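3.2 Materials and viewing conditions

The second part of the study concerns the naming of colors that lie between blue and its neighbors. In the first part (Section 3.1) the participants worked only with printed cards, and the borders between the color words were rather stable. It is known, however, that people do not use color words in daily life for flat cards. They use them for things which stand on tables, have sides, and receive light from a window or from a lamp. We therefore wanted to know if the border of the word "blue" moves when the color belongs to a small solid object.

The participants were speakers from two towns, Hirum and Travach. Both towns use the same written language, but the spoken varieties differ in several points of vocabulary. In Travach, older speakers have a separate basic word for light blue, which in Hirum is known but considered bookish. In total 90 speakers took part, and none of them had participated in the card task. All were tested for color vision before the session, and the persons who did not pass the test were thanked and not included in the analysis.

Each participant was asked to name the color with one word, and after this, if he or she wished, with a longer expression. The longer expressions were very useful. Many speakers who gave the general word for blue in the first answer added a comparison in the second one, for example with the sky in the morning, with school ink or with the paint of garden fences. We recorded 1,037 such longer expressions. They were transcribed in full by Simin Shojaei, who also prepared the coding scheme given in Appendix B.

A difficulty which earlier studies mention only briefly is the influence of the background. A blue which looks clear on a warm gray may look pale on white. The glare of ceiling lamps makes a second difficulty, because the same surface can have a lighter and a darker zone, and speakers may compare the object with the zone that is nearest to it. Figure 2 gives an example of a blue cube on a pale surface with uneven brightness.
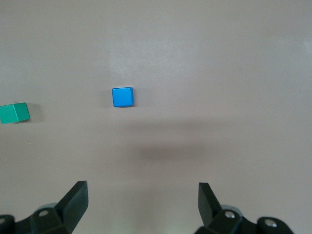
Figure 2. A small blue cube on a matte, grayish-mauve tabletop. The surface is brighter in its upper middle part, where it reflects the light from overhead.

The instructions were read aloud in the spoken variety of the town. In a small pilot in April we had used the written standard in both places, and the speakers from Travach answered with standard words almost without exception. When the same persons were later addressed in their own variety, the local word for light blue returned in their answers. For this reason we consider the language of the instruction as important as the light, and we suggest that future studies should report it.

The order of the objects was different for each participant. Between two objects there was a short pause, in which the participant looked at a neutral gray card. The answer time was not limited. We did measure it, but we do not interpret it here, as several participants liked to talk about the word before they decided.

3.3 Coding of the answers

The first answers were divided into basic words, derived words and names of things used as color words. This division follows Liew, with one change: we count a word as basic if it can be used for any kind of object in the variety of the speaker, even when the dictionary marks it as regional. Without this change the Travach word would fall into the second group, and the difference between the towns would disappear from the tables.

Compounds made more trouble. The expression "milk-blue" is for some speakers a description that they make in the moment, and for others a fixed name. We treated it as fixed when the speaker gave it as the first answer and without hesitation. The same rule was applied to "stone-blue" and "dove-blue." Cases where the two coders did not agree were discussed again with the recording, and those which remained open are marked with a question mark in Appendix B. They are left out of the comparison of the two towns, which is presented in Section 4.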